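## Unit 4: Diffuse reflection from work surfaces

Reflectance is the share of incoming light that a surface sends back. A matte white top may return 92 percent; a dark one, 11 percent. Glare depends on the finish as well as the color.
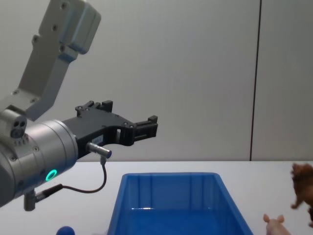 *Fig. 4. White tabletop with brushed metal nearby.*

For the lab, hold the meter 30 cm above the sample and record the incident reading first. Turn the meter over for the reflected reading. Divide the second by the first. Worksheets go to Mounir Younis. Read Sleiman, chapter 11, before the August session.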